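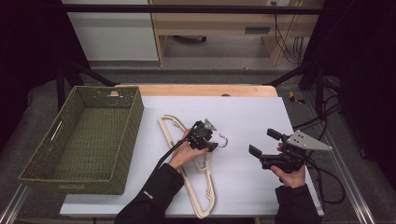
A plastic hanger with a metal hook beside an open basket. The two do not store well together.

The Case Against the Hanger Basket

Most advice on closet organization treats the empty hanger as a solved problem. The instruction is to collect the spares in a basket, put the basket on the closet floor or on top of the dryer, and draw from it on laundry day. I followed that advice for years and I now think it is wrong. A basket is a poor container for hangers, and the reasons are mechanical.

A clothes hanger is a flat, wide object with a hook at one end. The shoulders set its width and the hook sets its orientation. On a rail, the hook carries the full load and the shoulders hang parallel to those of the next hanger, so each unit takes up little more than its own thickness. Once the hanger leaves the rail, the hook becomes a liability. It projects from the body and engages with whatever is next to it: another hook, a shoulder, a cutout, the slot handle of the basket.

Cutouts deserve more attention than they get. Many molded plastic hangers have openings in the body, which save material and give straps somewhere to sit. In a pile, each opening is a place for a neighboring hook to enter. Pulling on one hanger then tightens the connection to the second, and the second is often connected to a third. Shaking the bundle frees some joints and makes others.

Metal hooks on plastic bodies add a further difficulty. On most of the ones I own the hook swivels, which is useful on a rail and a nuisance in a heap. A fixed hook at least stays in plane with the shoulders. Swivel hooks turn out of plane under light contact, and a stack that was flat when it went into the basket is no longer flat when the basket is moved.

I kept a log for one month, April, in a two-person household. The basket was a rectangular woven one of the Kirthorpe type, with a slot handle at each end. It held up to 28 hangers before the hooks stood above the rim. Over the month I made 71 withdrawals and recorded whether the hanger came out alone. In fewer than half the cases it did. The sample is small and the method is crude, but the direction of the result matches what anyone with a hanger basket already knows from using it.

The usual defense is that baskets are portable. Ifigeneia Antoniadis made this argument in her column on small laundry rooms, and it is the strongest one available. A basket can be carried to the ironing board and back with one hand through the slot. I accept the point about carrying. I do not accept that carrying is the main task. The hangers travel twice a week in my house, and single hangers are taken out many times more often than that. Storage should be designed around the more frequent operation.

The alternative costs very little. Leave the empties on the rail, all at one end, hooks facing the same way. If rail space is short, a short bar on the inside of the closet door does the same job. I fitted a Pritow bar, 170 millimeters long, on a Friday evening with two screws. It takes fewer hangers than the basket did, and this turned out to be a benefit, as the surplus had to go. Where no bar can be mounted, lay the hangers flat on a shelf, nested, each hook over the previous one. Nesting works only with a single model. My Rocha hangers and my Basa hangers differ slightly in shoulder curve, and mixed stacks slide.

Woven baskets remain good at what they were designed for. Soft goods conform to the walls, have no projecting parts, and lift out without pulling on their neighbors. Socks, dish towels, scarves and folded undershirts all behave well. The weave lets air through, and a flat interior floor keeps the bottom layer from bunching.

One exception should be recorded. Children's hangers with clips have no exposed cutouts in the versions I have handled, and a small number of them will sit in a basket without locking. I would still put them on a bar. The clips catch on knitwear if anything else is ever dropped in on top, and in most homes something will be by the end of the week.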